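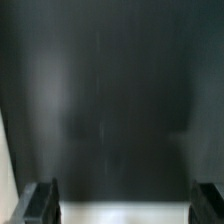

Dark gray surface, with the pale streak left of center

White printed drawers, dark gray everything else: how do I keep both looking decent?

Apolline Gaillard
Posted Wednesday, August 28, 2019

Hi all, long post, sorry! I've been printing a little storage set in plain white (drawer boxes, a tray, and one tall cabinet sort of thing) from a pattern called Bisgaard that a guy in my maker club passed along. I love it. It holds all my beads, needles, snap fasteners and the 1,000 tiny screws I swear I'm going to sort one day.

My trouble is the surroundings. I've got a white table with a dark gray backdrop, and a dark surface where the storage usually sits, and between the two I can't win. White dust and bits of filament on the dark, gray marks on the white. And now there's the pale patch on the dark gray, plus a thin wavery line next to it that I can't make up my mind about. Some days I'm sure it's a scratch, other days I move my head and think it's just glare. I've wiped it with a dry cloth and I've wiped it with a damp one and I still don't know.

Then the table. There's a faint grayish smudge up near the back edge, and I'd like to get it off without leaving a shiny spot, which is what I did to my last table with one of those melamine sponges.

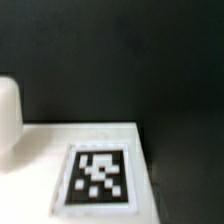
The table by its right edge, smudge is up past the square marker

So I guess I'm asking:

What do you clean matte dark gray with so it doesn't go streaky? Is it safe to scrub a white table top if you don't know what the finish is? And would you keep white prints on a dark surface at all, or should I put down a mat?

I don't want to paint anything. I have a cat and one small room with one small window. Thanks!

Dalibor Michalík

Microfiber. Get the cheap pack, 25 of them, keep them away from fabric softener and you're set. I wouldn't bother with a mat, you'll just be cleaning the mat too.

Also sort the screws.

Osian Beddoe

Ooh, I can help with the streak question at least, I had a dark gray cabinet door for years and it drove me up the wall.

First find out whether it's in the surface or on it. Turn the room lights off, take a flashlight, and hold it nearly flat against the surface, then move it slowly from one side to the other. If the line stays put the whole time it's a mark. If it slides along with the flashlight it's a reflection and you can stop worrying. Then run a fingernail across it, very lightly. A real scratch will usually catch a bit, a dried wipe mark won't. I can't tell which you've got from the picture, it's too soft to say, so do the flashlight thing before you buy any products.

If it's wipe residue (my bet, from what you said about the damp cloth) use distilled water with one drop of dish soap, wring the cloth out till it feels almost dry, and go in long strokes all in the same direction. Then go over it again right away with a second cloth that's really dry. My big mistake was little circles. Circles on matte dark gray are forever, or it feels that way.

For the white table I'd start with a plain pencil eraser, the white vinyl kind! Try it in a corner first, of course. If the smudge is graphite or rubbed-off rubber it'll lift. If nothing happens after a minute, a bit of baking soda paste on a fingertip, no pressure, rinse well. I'd leave the melamine sponge in the cupboard given your history with it.

Can you show us the storage itself? I want to see how it sits before I say anything about mats.

Apolline Gaillard

Thank you both! Osian, I'll try the flashlight tonight when it gets dark. Here's how I've got the pieces out at the moment. The tall one is on the right, and its top section is an open tray that sticks out to the left past the body.

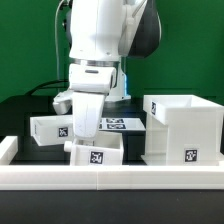
Tall cabinet on the right, drawer box in front, tray tilted beside it

Osian Beddoe

Oh that's nice, white on black looks sharp, I'd keep it! I wouldn't put a mat under all of it, only under the tall one, and only if it slides about when you reach into the top. With a tray hanging out to one side like that I'd keep the heavy stuff (screws!) in the body and the light stuff up top, and load the overhanging end last. Thin shelf liner cut a little smaller than the base works and you won't see it.

For the dust, a soft paintbrush beats a cloth every time, prints have all those ridges and a cloth just snags and leaves fluff in them. I do mine every time I refill a drawer.

Armelle Renaud

I'm going to disagree with the baking soda, gently. It's mildly abrasive, and if the table top is any kind of gloss or satin you can dull it, and a dull patch on white is worse than a smudge. Eraser yes. After that I'd go to rubbing alcohol on a cotton swab, with the window open and the cat out, and only on a hidden spot until you know it's OK. Keep it off the prints, too, until you've tried it on a scrap. I don't know what plastic yours are.

White prints do hold on to finger grime around the drawer fronts. Mine get lukewarm water, dish soap and an old toothbrush, then they dry upside down on a rack. I ran one set through the dishwasher in January and those drawers are now bananas, so please don't.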